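Cable grommet

A cable grommet is a ring or sleeve that lines a hole in a desk or table so that cords can pass through. Most are round. Sellers credit them with tidier rooms and longer cord life, though the second claim is rarely backed by any testing. 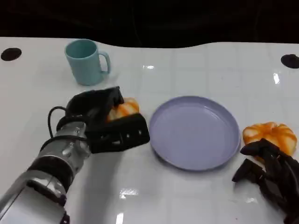

2 min read

Gilchrist, a furniture maker in Wilesstead, is often said to have sold the first desks with factory-cut holes. The evidence is thin – a single July catalog, with no year printed on it, listing 14 desks and mentioning "cord openings" for three of them. Drornus made the same claim for its own line and offered even less.

Whether the holes get used is another question. A Voltier survey of 337 office workers reported high satisfaction, but Voltier sells grommets, and the questions were never published.

Last edited August 30, 2018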